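I've been putting off writing this one up, partly because I was embarrassed and partly because I wanted to be sure we really understood it before I put it on the internet. For those of you who are new, I help run a small textile sorting bench with two arms. The job is to take secondhand clothing out of one container, look it over, and put it in another. We call the project Plirach, after nothing in particular (it was the name of a folder, and it stuck). Most of what I post is cheerful progress. This post is about a fault that had us stopping the bench by hand for the better part of a week.

The trouble started with underwear and knits. T-shirts are kind to a robot. They're big and flat and they forgive a sloppy grip. Then we moved on to the mixed small stuff, and everything got harder at once — straps, hems that curl, little hooks, and paper tags on strings, which I had never given a moment's thought in my life until October.

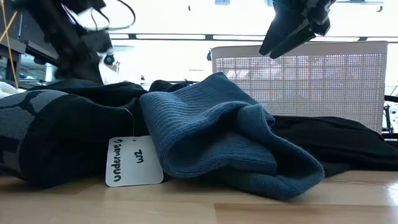
*Ribbed blue knit with a handwritten tag beside it and the basket behind.*

The first sign was a dropped item, and we shrugged at that, the way you do. The second was a sock that went up in the left gripper and took a tag string along with it. The string belonged to something still sitting in the pile, so the whole lot came sliding after it across the wood. The left arm felt the extra load, decided it was heavy but within limits, and kept going. Meanwhile the right arm had already picked its next target from a picture taken before the pile moved. So it reached for a place where there was no longer a sock, and where there was, for a moment, the other arm.

They touched. It was a gentle touch, I'm glad to say, finger against link, and I hit the stop before either one pushed. But they are never supposed to touch. There's a keep-out zone between them, set at 40 millimeters, and I had been telling visitors about that zone with some pride.

My friend Piroska Juhász came over to help me go through the logs (she used to look after packing machines at Seteck and she is much more patient than I am). We went through 700 picks, which took two evenings and most of a lemon cake. In 51 of them the load on the wrist went up after the lift instead of settling down, and that's what you'd expect if something else is being dragged along. In 7 of those the other arm was already on its way in. I'd only noticed the one!

What we found was two mistakes leaning on each other. The keep-out check ran when a move was planned, and then not again until the next plan. If one arm slowed down under a dragging load, the other went ahead on a schedule that was out of date. And the load limit had been raised back when we were lifting wet towels, by me, with a note that said "temporary." I found the note. It's in my handwriting, so there's no arguing.

The fixes are pretty plain. The zone is now checked the whole time the arms are moving. If the load climbs after a lift, the arm stops, lowers, and opens. The second arm has to wait for a new picture whenever the first one has let go of anything early. It's slower, and you really notice it on a tangled pile, where there can be several false starts before a single piece comes away clean. I've made my peace with that.

We also changed how we work around the bench. Hands stay off the wood unless both arms are stopped at the switch, and that includes me, and it includes the quick little reach to free a snagged strap that I used to do without thinking. Piroska saw me do it once and put her fork down. 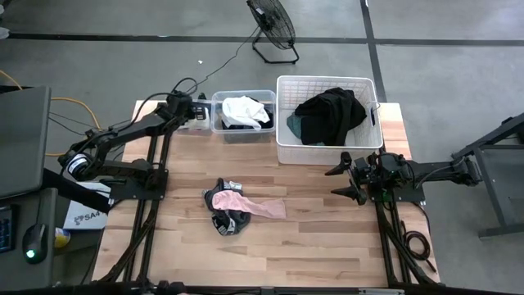 **Couldn't you just take all the tags off first?**

We thought about it, but the tags are how each piece gets matched to its record later, so they have to stay on through sorting. We're trying shorter strings instead, and so far there's less for a finger to catch on.

The new checks went in on 2/4/22 and the arms haven't touched since. I'm still watching the wrist loads every evening, and I've left the old limit in the settings file with a line through it and a proper explanation. Next up is bras with the hooks fastened versus unfastened, which Piroska has opinions about. If any of you have dealt with strings and grippers, please do write in — I read everything, even if it takes me a while to answer.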